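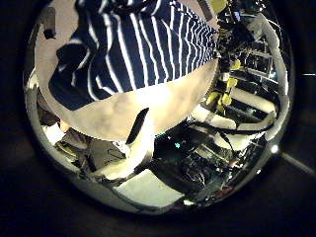
Ticket 454: Linen stack, grasp planner picks the robot
Product: Clulelar perception + planning
Site: Stadeleck bench cell
Opened: 16/09/2018
Priority: whatever is one below "on fire"
Status: see bottom

Summary
With striped cloth in view of the wrist camera, the planner proposes grasps on our own hardware. The top candidate in the last run was on the white finger. It scored 80, and the planner was very pleased with it.

Steps to reproduce
1. Start the Linen stack with the default config.
2. Put the navy cloth with the white stripes where the wrist camera can see it.
3. Request grasp candidates.
4. Keep a hand near the stop button.

Expected
Candidates on cloth.

Observed
Candidates on cloth, on the finger, and on the white bars of the arm structure. Motion is refused downstream by the collision checker, so the hardware is fine. The log is less fine: 131 lines of the planner asking and the checker saying no.

Log

Entry 1. Suspected calibration, as one does. Redid the fisheye intrinsics. Reprojection error was already good and got very slightly better. Bug unchanged. Morning gone.

Entry 2. Turned off the stripe edge feature in the segmenter. Bar candidates vanish. So do most of the cloth candidates, which is a cure in the same sense that unplugging the robot is a cure. Turned it back on.

Entry 3. Dumped the segmentation mask. Where the cloth is gathered, the stripes get narrow and tightly packed, and the segmenter reads them as one pale strip. It then joins that strip to the beige shell under the cloth, and from the shell it strolls down the finger. As far as the mask is concerned, the fold and the finger are a single garment with an unusual cut.

Entry 4. Checked the self mask, the thing that exists to prevent exactly this. It loads. It reports healthy. It is also being applied after rectification, while the mask file was drawn on the raw circular view. Near the middle of the lens the two more or less agree, which explains why the smoke test passes. Toward the rim they are not on speaking terms.

Entry 5. Moved the self mask ahead of rectification. The finger candidates are gone and so are the ones on the bars. One candidate remains on the shell, right at the cloth boundary. Dilated the mask by 5 pixels and that one left too.

Entry 6. Asked why the order was swapped in the first place. The commit message says "cleanup". The author is me.

Root cause
Raw-view mask applied to the rectified image. The Kuipers branch has the old order and never showed the bug, so please stop telling people that Kuipers is "just more stable."

Fix
Self mask now runs first. The mask file carries a tag for which view it was drawn in, and the loader refuses to start if the tag is missing or wrong. Yes, this will break your local setup. Add the tag.

Left open
- Packed stripes still merge into one strip. Harmless on its own, ugly in the mask viewer. Split out as a separate ticket for October.
- Health check says "healthy" when it means "file exists". Wording to be changed, or the check, whichever is less work.
- Cable bundle is not in the self mask. No candidates on it so far.

Status: fixed on main, waiting for someone other than me to rerun the striped cloth test.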